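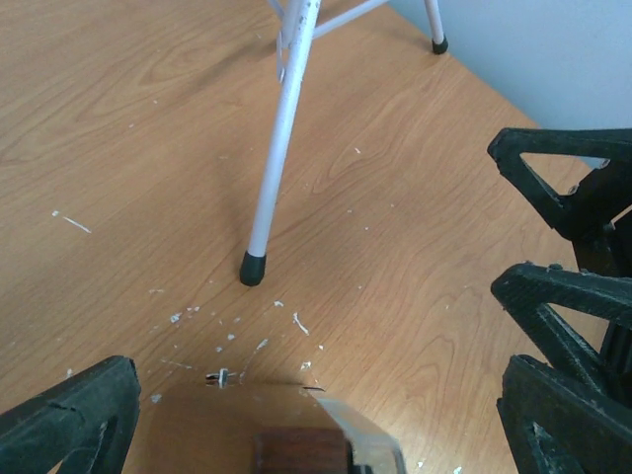 식탁이나 책상을 오래 쓰다 보면 상판에 남는 자국의 절반은 음식이 아니라 다리 달린 물건들이 만든다는 걸 알게 됩니다. 저희 가게에서 그론다우(Grondau) 고무 발캡을 들여놓기 시작한 것도 그 때문이었어요. 화분 받침대, 접이식 스탠드, 욕실 의자, 아이 책상 옆에 세워 두는 선반까지, 가느다란 금속관으로 된 다리는 끝이 맨살이면 나뭇결 위를 사정없이 긁고 지나갑니다. 흰색 스탠드 다리처럼 위쪽 칠이 여기저기 벗겨지고 흠이 난 물건이라도, 끝에 검은 고무캡 하나만 제대로 끼워져 있으면 나뭇결이 진한 상판 위에 마음 편히 올려 둘 수 있지요. 칠이야 나중에 손봐도 되지만 상판은 한번 파이면 되돌리기가 참 어렵거든요.

그론다우 원형 고무 발캡 (검정)
3개 묶음 / 낱개 구매 가능
재질: 합성고무
색상: 검정 단일
적용: 원형 금속관 다리 (바깥지름 기준으로 선택)
원산지 표기: 포장 뒷면 참조

상품 소개

처음 이 물건을 만져 보시면 생각보다 묵직하다고들 하세요. 바닥 쪽이 벽면보다 두껍게 만들어져 있어서 그렇습니다. 얇은 캡은 관 끝의 날카로운 모서리가 안쪽에서 고무를 파먹어서 어느 날 툭 뚫려 버리는데요, 그론다우 제품은 바닥 안쪽에 얇은 금속 원판이 하나 들어 있어 그 모서리를 받아 줍니다. 저도 가게 진열대 다리에 몇 해째 끼워 쓰고 있는데, 청소하느라 날마다 밀고 당기는데도 아직 멀쩡해요!

같이 많이 물어보시는 제품으로 스쿠노프(Skunow) 투명 캡이 있습니다. 스쿠노프는 말랑말랑하고 눈에 덜 띄어서 유리 상판이나 밝은 색 가구에 잘 어울리고, 그론다우는 조금 더 단단해서 무게가 실리는 다리에 좋습니다. 화분처럼 물을 주고 나면 갑자기 무거워지는 물건을 올리실 거라면 저는 그론다우를 권해 드립니다. 가벼운 독서대나 거울 받침이라면 스쿠노프로도 충분하고요.

크기 고르는 법

문의 전화의 대부분이 크기 이야기라 조금 길게 적어 둘게요. 다리 끝의 바깥지름을 재셔야 합니다. 안지름이 아니에요. 자를 대고 눈으로 보면 둥근 관은 꼭 조금씩 틀리게 읽히니, 종이를 길게 잘라 관에 한 바퀴 감고 겹치는 자리에 연필로 표시한 다음 그 길이를 3.14로 나눠 보세요. 캘리퍼스가 있으시면 물론 그게 제일 편합니다.

재신 값이 두 규격 사이에 걸리면 작은 쪽을 고르시는 게 낫습니다. 고무라서 조금은 늘어나지만 줄어들지는 않으니까요. 헐거운 캡은 스탠드를 들어 올릴 때 바닥에 그대로 남아 있다가, 다음에 내려놓을 때 맨 금속이 먼저 닿게 만듭니다(제 책상에도 그렇게 생긴 동그란 자국이 있어요).

끼우는 방법

1. 낡은 캡을 빼고 관 끝을 마른 천으로 닦습니다. 녹이 있으면 고운 사포로 살살 문질러 주세요.
2. 새 캡을 따뜻한 물에 잠깐 담갔다가 꺼내 물기를 털어 냅니다. 겨울에는 이 과정을 꼭 거치시길 바랍니다.
3. 관 끝에 똑바로 대고 돌리면서 밀어 넣습니다.
4. 바닥까지 닿았으면 평평한 곳에 세우고 위에서 지그시 눌러 줍니다.

비누나 기름은 쓰지 마세요. 들어갈 때는 쑥 들어가지만 나중에 슬금슬금 빠져나옵니다. 접착제도 권하지 않습니다. 언젠가는 갈아야 할 물건인데 그때 고생하게 돼요.

검은 고무 자국이 걱정되신다면

상판 마감에 따라서는 검은 고무를 오래 눌러 두면 색이 옮을 수 있습니다. 특히 오일만 먹인 원목이나 연한 색 바닥재가 그렇습니다. 한자리에 오래 세워 두실 물건이라면 농(Nông) 펠트 받침을 밑에 한 장 깔아 주시거나, 가끔 자리를 조금씩 옮겨 주세요. 농 펠트는 100장 묶음으로도 팔고 있어서, 식당이나 공방에서 한꺼번에 사 가시는 분들이 많습니다. 이미 옅은 자국이 났다면 지우개로 먼저 살살 문질러 보시고, 그래도 남으면 트루카노(Trurkano) 상판 클리너를 천에 조금만 묻혀 눈에 안 띄는 구석부터 시험해 보시면 됩니다.

구매 후기 중에서

"베란다 화분대가 밤마다 끼익거렸는데 캡을 갈고 나서 조용해졌어요. 두 묶음 더 주문합니다."
"종이 감아서 재라는 설명 덕분에 한 번에 맞는 걸 샀습니다. 한 다리만 살짝 뻑뻑했어요."
"튼튼한데 처음에 고무 냄새가 좀 납니다. 창가에 이틀 두니 괜찮아졌습니다."

냄새는 저희도 알고 있습니다. 포장을 뜯어 바람이 통하는 곳에 하루 이틀 두었다가 끼우시면 훨씬 덜해요.

지금까지 올라온 후기는 346개이고, 그중 사진을 함께 올려 주신 분이 54분입니다. 정성껏 써 주신 글은 하나하나 읽고 있습니다.

배송과 교환

오후 2시 전에 주문하시면 그날 보내 드립니다. 크기가 맞지 않으면 끼워 본 흔적이 조금 있어도 교환해 드리니 편하게 말씀해 주세요. 다만 물에 담갔던 캡은 완전히 말려서 보내 주셔야 합니다. 네모난 관에 맞는 사각 캡은 5월에 들어올 예정이며, 입고 알림을 신청해 두시면 문자로 알려 드리겠습니다.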